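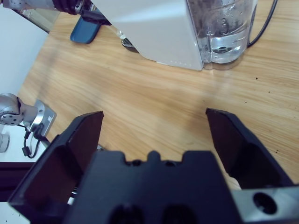 June 21, 2018. Long one today, sorry in advance to whoever reads this before coffee. The right arm dropped out on me again, same fault as before, and this time I was standing right there with a hand near the power strip so I finally have a decent account of it. Short version: the arm lost its position, thought it was higher than it was, and came down onto the tabletop with the fingers closed. No one hurt, no water anywhere it shouldn't be. I backed it off by hand, opened the fingers all the way and left it reaching out over the wood with nothing in it, and that's how it stayed while I did the rest of this. White machine still at the back with water in the tank, other arm still up on the left. I didn't want to tidy before I'd written down where everything was.

What I was running: the pod routine, the slow version, with the Skirau controller driving both arms and the Zevov fingers on the right. The right arm goes out, picks the pod off the table, lifts, swings toward the machine, waits for the left arm to clear, then goes in. It had done the first two cycles fine (a bit jerky on the swing, but it's always been a bit jerky on the swing). Cycle 3, it picked the pod, lifted, started the swing, and then there was that click. If you've worked on this bench you know the click. The wrist sagged a little, the status light went amber, then green again within a second, and the routine just... carried on. That's the part that bothers me. It should have stopped dead and asked for a human.

So it carried on with a wrong idea of where the wrist was. It dropped the pod well short of the machine, closed on nothing, and then on the way back it drove the closed tips into the table. I hit the stop. I'd say I was quick but the table got there first.

Damage so far as I can find it: the tips look OK. I ran a fingernail down both and there's no burr. There's a tiny dent in the table which I can feel better than I can see, and I'm not going to claim it's new because that table has had a life. I opened and closed the fingers by hand with the power off and they move evenly, no gritty feeling. I have not checked the grip force yet. Don't trust it until someone does.

Now the log. I pulled it right after the stop, before cycling power, and I'd ask everybody to please do it in that order. We lost the log the last time (my fault, I pulled the plug in a panic) and that's why the August replacement fund request went nowhere, we had nothing to show. What it says this time: the wrist joint stopped answering the controller, the controller retried 3 times, and on the last retry the joint came back. When it came back it reported its position as its power-up default. The controller took that at face value. No fault raised, only a warning, and warnings don't stop the routine. Whoever set it up that way had a reason I guess, and it may well have been me last winter when we were getting a false warning every five minutes and I got sick of it.

So really two problems stacked on top of each other:

The joint is losing power or signal for a moment during the swing. I think power, going by the amber light, but I can't prove it.

The software lets a joint drop out and come back with a made-up position and doesn't care.

The second one is the safety one and I fixed it first. Any joint that misses a reply and comes back now counts as lost, the routine halts, both arms hold, and you have to re-home by hand before it'll run. I tested this by unplugging the wrist connector in the middle of a slow move with nothing around it. It halted. Plugged it back in, still halted, good. Did it again on the left arm, same result. It is going to be annoying. Please be annoyed and leave it on!

Then the power side. My first guess was the connector at the elbow, the one we all blame for everything. I wiggled it, I tugged it, I moved the arm around with my other hand on the cable like an idiot. Nothing. Next I swapped in the spare Texier cable and ran the swing on its own, no pod, no going near the machine, 100 times over. I got 8 dropouts. So it isn't the cable, or it isn't only the cable. I put the old one back so that we're only changing one thing at a time, and I taped a tag on the spare so it doesn't wander off.

Second guess, which I like better: the cable is getting pulled tight at the far end of the swing. The bundle was re-tied when the fingers were changed and I think it was tied with the arm folded in, so there's less slack than there used to be. When I swing the arm out slowly by hand I can see the bundle straighten right at the spot where the click happens. That would also explain why the new cable did no better, as I ran it along exactly the same path through exactly the same ties. Duh.

I haven't cut the ties yet. I wanted to, it was getting late and I know what I'm like when it's late. Plan is to cut the two nearest the wrist, leave a proper loop, and run the same swing test the same number of times. If it's clean, great. If it still drops, the next suspect is the little board inside the wrist, and then we need to talk to Stindska about a loaner, they took forever last time so I'd rather ask early. I've drafted the email and not sent it.

Other stuff I noticed while I was in there:

The swing speed was set higher than what's written on the sheet taped to the cabinet. I put it back to the sheet value. If somebody raised it on purpose, tell me and change the sheet too.

The stop button on the left side of the bench needs a really firm push. It works every time but it's stiffer than the right one, and in a hurry that matters. I'm going to swap it.

No pods and no hot water until the wrist passes. The tank can stay where it is but keep the machine switched off at the wall, I don't want a lost arm poking around next to something hot. If you need to run anything at all, run the left arm by itself, right arm powered down and locked.

Log file is in the usual folder under today's date with "wrist" in the name. I saved the one from the swing test next to it. Have a look at the second dropout in that one, the joint came back and then went again almost right away, and I don't have a good story for that yet.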